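Ticket 649 – Walking tour page: map pins offset, old harbor section
Component: visitor guide, neighborhood pages
Status: Resolved
Opened: Aug 7, 2025

Reported problem
The self-guided walk for the Sultholm old harbor district shows its stops in the wrong place. On the printed leaflet the customs house is on the quay. On the page its pin is in the water. Stops on the hill side of the district are correct. Two visitors wrote in through the feedback form, and the Dravby ferry office has stopped handing out the page link.

Environment
Guide pages are built with Peng, map tiles are served by Samus. The fault is the same on desktop and phone, in a private window, and with the cache cleared.

Step 1 – Checked the stop list
Exported the list and compared it with the leaflet. Names, order and opening hours match. Coordinates for the quay stops have four decimals, the hill stops have six. The quay stops were re-entered in May when the boardwalk was closed and the walk was rerouted past the rope sheds.

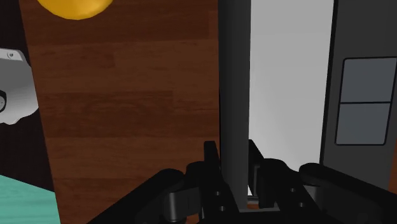

Yellow object at the far end of the wood surface.

Step 2 – Re-entered one stop
Typed the customs house coordinates again with six decimals, saved, rebuilt the page. The pin moved slightly but was still in the water. Precision is part of the fault and does not explain all of it.

Step 3 – Compared zoom levels
At the widest zoom all pins look right. The offset shows only on the two closest levels. Measured against the quay wall, it is 50 meters east for every harbor stop. The walking line between stops is shifted by the same amount, so the route crosses the ferry basin.
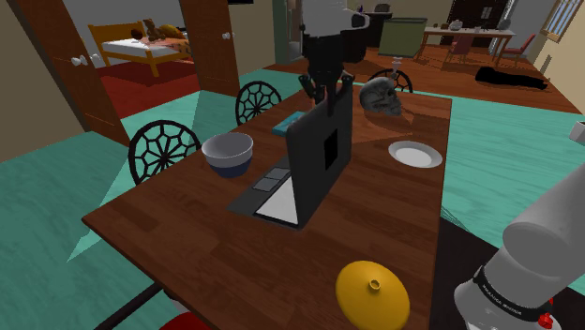
Open laptop on the table, bowl to one side, plate and skull model to the other.

Step 4 – Checked the tile set
The two closest levels for the harbor use a separate tile set, added for the street names along the waterfront. Its origin was entered by hand. The easting is wrong by 50 meters. The hill side uses the standard set, which is why those stops were never affected.

Step 5 – Fix
Corrected the origin in the Samus settings and cleared the tile store. Restored six decimals on the remaining quay stops from the leaflet source file. Rebuilt the page.

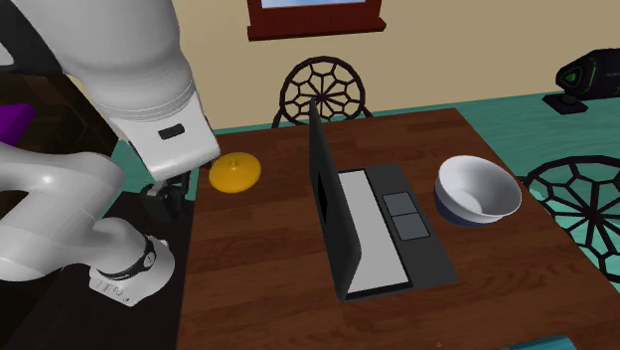 After the rebuild the customs house, the fish hall and the chapel steps all sit on land at every zoom level. The walking line follows the quay. The scale bar was still reading 1000 meters at the closest zoom – this is a label left over from the old template and has been removed.

Open items
Leaflet and page still disagree on the name of the small square behind the fish hall. Moved to a separate ticket.
Ferry office informed that the link can be used again.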